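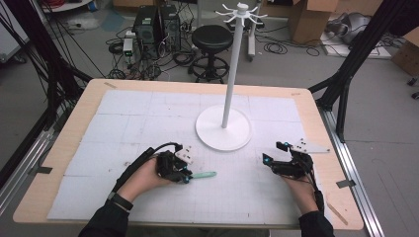
What must a worker be told before a firm records their hands to train a robot?

Under new guidance published by Vilteo, the worker should be told what is being recorded, who will hold the recordings, how long they will be kept and how to stop a session. The information has to be given in writing and in plain words, before the first session begins.

The guidance was released on 13 July 2025 and applies to firms that have signed up to the Vilteo register of small automation workshops. It covers the recording of everyday handling tasks, such as picking up, hanging, sorting and folding, where a person wears or holds a gripper and the movements are later used to teach a machine. It does not cover robots working by themselves on a production line, where firms must follow the safety rules they already have.

Vilteo says the document replaces a set of notes that had been passed between workshops for several years. Those notes dealt mainly with the equipment and had very little on the people using it. Some of the advice had also gone out of date, including a section on battery packs that most workshops no longer use.

A draft went out in January and drew 94 written replies. The largest group came from people who do the recording work. Several said that sessions ran on too long when a task had to be repeated, and that it was not always clear who had the authority to call a halt. Others asked for better advice on the weight of equipment worn on the hand and wrist.

The final text sets a limit on continuous work with a gripper on each hand. Wearers should take a break after 40 minutes at most, and the grippers should come off during the break. The draft had suggested an hour. Where a task calls for the arms to be held out over a table for much of the time, the supervisor is expected to set a shorter limit and write it on the session sheet.

Anyone wearing the equipment may stop at any point without giving a reason. A stopped session is to be logged as stopped and must not be marked as a fault against the wearer. Firms that pay by the number of completed recordings are told to pay for stopped ones at the same rate.

On the layout of the work area, the guidance asks for a steady table with enough room for both forearms to move without touching the supports of any frame next to it. Tall items such as racks and stands should be tested for balance before use, and swapped for a heavier model if they tip when nudged. Cables that run from a gripper should follow the arm and be secured at the wrist, with enough slack for the elbow to bend fully. Cables on the floor must be kept away from the place where the wearer stands or sits, and from the route they would use to leave.

There is a separate page on pinch points. Grippers should open when power is lost, and wearers should be shown how to take one off using the other hand alone. Long sleeves are allowed, provided the cuffs do not reach the moving parts. Rings and watches should be removed.

The section on recordings is the longest. Cameras worn on the head can take in far more than the table, and firms are told to look at the whole of the view before work starts. Screens, post, name badges and personal belongings should be moved out of sight. If another person walks into view, the recording should be paused, and that part deleted unless the person has agreed to be filmed. Sound should be off unless the task needs it.

Recordings may be kept for two years, after which the firm has to ask the wearer again or delete them. They may be passed to another firm only if the wearer was told so at the start. A wearer can ask for their recordings to be taken out of a set that has not yet been used for training. Once a set has been used, the firm has to remove the files from storage and explain in writing what cannot be undone.

Each session is to have a one-page sheet giving the task, the objects used, the start and finish times and any change to the set-up. The sheet should also say when a gripper was last checked. Vilteo had first asked for a full check before every session, but workshops said this would take up much of a short shift. The final version asks for a quick look at the fingers, screws and cable each time, with a full check after every 192 hours of use.

Two workshops tried out the draft over the spring. One was Zurnard, which runs a recording room in Turton. The firm said it had gathered some 3000 short recordings during the trial, mostly of light household objects being moved on and off stands. It reported that the session sheet took a few minutes to fill in at first and less once staff were used to it. The firm has since moved its spare cables to wall hooks and shortened its afternoon sessions.

The other was Filip, a smaller workshop that makes gripper parts and does a limited amount of recording to test them. Filip said it supported the rules on breaks but found the advice on head cameras hard to follow in a shared building. It has asked for more detail on what to do when a doorway cannot be kept out of view. Vilteo said it would deal with that point in a short supplement.

Not every request made it into the final text. Some of those who replied wanted an upper limit on the weight of a gripper. Vilteo said it did not have enough information to choose a figure, as much depends on where the weight sits and how the device is held. Firms are asked to keep a note of any soreness reported in the hand, wrist or shoulder and to send a summary once a year.

A proposal to require two people in the room at all times was also dropped. Lone recording will be allowed for light tasks, as long as the wearer can reach a phone and someone else on site knows the session is taking place.

Workshops on the register have eight weeks to bring their session sheets and written notices into line. Changes to the layout of rooms may take longer, but a plan has to be in place by the same deadline. Firms that miss it will first get a reminder and can then be suspended from the register until the work is done.

The guidance is free to read, and printed copies can be ordered by post. A blank session sheet is included at the back, along with a sample notice for wearers. Vilteo will review the text next January.

Related items
Turton workshops asked to report wrist and shoulder strain
Who owns a recording of your hands?
Vilteo register opens to sole traders
Battery packs: old notes withdrawn
Lone working in small workshops, what the rules say

Get our weekly round-up of automation news by email. You can unsubscribe at any time using the link in each message.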